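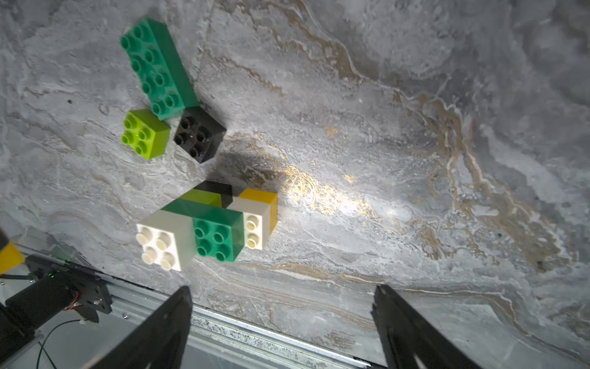
Building bricks on the marble-patterned tabletop

14/12/2025
By Szewczyk

I have now read four write-ups of the so-called temple at Vulley and I still can't find the temple.

What was dug up in August, as far as I can tell from the dig's own summary, is a corner. Two stretches of stone footing that meet at something close to a right angle, a spread of broken roof tile, and a pit with animal bone in it. The longer stretch is 36 paces if you trust the sketch plan, which has no scale bar, so I don't much. From this we have been given a shrine, a priesthood and, in one excitable piece, a procession route down to the river.

Maybe. I'd like it to be true, I live near enough to walk there. But a farm building also has corners. Farms have roofs and they certainly have bones.

The date bothers me more. Every report says the place is 2,000 years old. That figure comes from the tile, and the tile is of a sort that was made for a very long time and reused for longer. There is one coin, too worn to read. No charcoal has been sent off for dating yet, or if it has the summary doesn't say so. I would have waited.

Then there is the finds count. The summary gives 1,305 objects, which sounds like a rich site until you reach the table at the back and learn that 1,164 of them are bits of tile. Take those away and you have 141 things, most of them nails and plain pottery. Not one is listed as an offering. The "altar fragment" is a squared block with a hollow in the top. I have seen one very like it at Flurkard, where it was labelled as a door socket and no one seemed upset.

I did go to the open afternoon. The trench had been partly filled in by then and we looked at it from behind a rope. There was a screen in the tent with a Timiteck reconstruction running on it, columns and all, very handsome. I asked where the columns came from. I was told they were typical of the period. So none have been found, then? Not so far.

My worry with these models is that people remember them. Ask anyone round here what was at Vulley and they'll describe the columns.

The full report is promised for next year. If there's an inscription in it, or a proper floor plan, or even a second coin somebody can read, I'll say so on this page and walk over to have another look. Until then I'm calling it a building.

Contact | © Szewczyk 2025 | Back to top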